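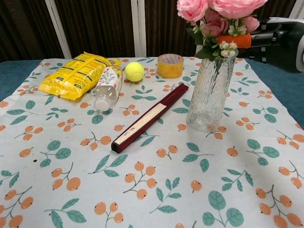
Mahtab Nouri has tested five grippers on the same arm since December, and she is not ready to recommend any of them. "Every maker sends a clip of its gripper holding an egg," she says. "I've stopped watching those." Her own test table at Tosano holds a tennis ball, a clear bottle on its side, a closed fan, and a glass vase of artificial roses, where the orange finger pad rests against the stems. The flowers bother her most. "A ball forgives you. Stems slide past each other, and the force reading hardly tells you a thing."

The soft pads came from Vestero, which says they suit "any household object." Nouri laughs at that. She logged 403 grasps with them and threw out 38 for camera trouble. Would she call the rest a fair comparison? "Not yet. I changed the controller halfway through, so half my numbers argue with the other half."

Her colleague Gerardo Greco likes the pads better than she does. "He also liked the last ones," she says. She plans to rerun the fan first, with the old controller.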